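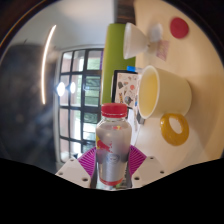
Mahnaz said the bus had never once been early, so there was no point in running. Her brother ran anyway. He reached Classtead station at ten to six and found the 1735 already gone. He sat down and ate half his sandwich.

When she came up the steps he gave her the other half. The next bus was in 70 minutes.

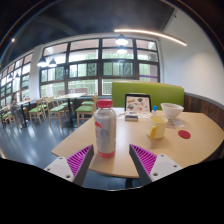

They walked to Grinell by the canal path. It rained after the second lock. Neither of them mentioned the bus again until February.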